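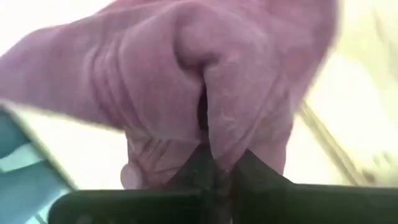 What did the hand care project at Sostham deliver in this reporting period?

Two of the three work packages are complete: the washstation refit and the change of hand cleanser. The third, skin checks for workshop and dispatch staff, has finished its baseline round and is partway through the follow-up.

Progress report to Briltus, second period
Prepared by Arard, project office

Background

The grant covers measures to reduce dryness, cracking and contact dermatitis of the hands among staff at the Sostham depot. Work at the depot involves frequent washing, solvent wipes and long periods in nitrile gloves. The first report set out the baseline method and the procurement plan. Neither has changed, apart from the substitution described under work package 2.

Work package 1: washstations

All 7 washstations now have lukewarm mixed supply, a paper towel dispenser and a cream dispenser mounted beside the exit. The old stations in the paint bay delivered cold water only. Connecting them required a new tempering valve and a short run of copper through the store wall, completed in October. The plumber's compliance certificate is held on file and can be supplied on request.

One dispenser in the paint bay was mounted too close to the tap and collected splash. It has been moved to the adjoining wall.

Work package 2: cleanser and cream

The gritty hand cleaner formerly used in the workshop has been withdrawn. Its replacement is a solvent-free cleanser in 500 mL cartridges, with a fragrance-free after-work cream from Grønli. The order was for 1,000 cartridges, of which 900 have been received. The balance is on back order and does not affect current use.

The cream originally specified contained a preservative that the occupational nurse asked us to avoid. The substitute was obtained at the same unit price, so no budget variation is sought.

Feedback from the workshop has been mixed. Staff handling grease find the new cleanser slower, particularly around the nails and in the creases over the knuckles. We have responded by placing soft nail brushes at the workshop stations. Several people have asked for the old product back — the request has been noted and declined.

Work package 3: skin checks

Each check takes a few minutes and covers the backs of the hands, the palms, the finger webs, the knuckles and the skin around the nails. Dryness, redness, scaling and fissures are scored separately for each area. Both hands are examined bare, with rings removed where possible, at least half an hour after the last wash.

The timing rule was added after the pilot. Checks done straight after washing gave lower dryness scores than checks on the same people later in the shift, and the pilot scores have been left out of the baseline for that reason.

Baseline checks are complete for day and afternoon shifts. Follow-up is under way on day shift. We do not propose to report a comparison until both shifts have been seen, as the afternoon group does most of the solvent work and a partial result would be misleading.

Deep creasing over the joints is recorded as normal skin unless there is scaling or a break in the surface. Two assessors had been scoring it differently. The scoring sheet now carries a written definition, and the affected baseline sheets were reviewed against it.

Issues and changes

Glove sizing remains unresolved. The supplier's large is narrow across the palm, and some staff wear extra large, which leaves loose fingertips and reduces grip. A sample carton from a second supplier has been requested.

Cotton liners were trialled in dispatch. They were accepted for dry work but were too bulky for taping and labelling, and will be offered as optional.

Expenditure

Spending is within the approved budget for work packages 1 and 2. Work package 3 is underspent because the afternoon follow-up has not started. We ask that the unspent portion be carried into the next period.

Next period

Afternoon shift follow-up, receipt of the outstanding cartridges, a decision on glove supply, and a draft of the comparison tables for Briltus to review before the final report.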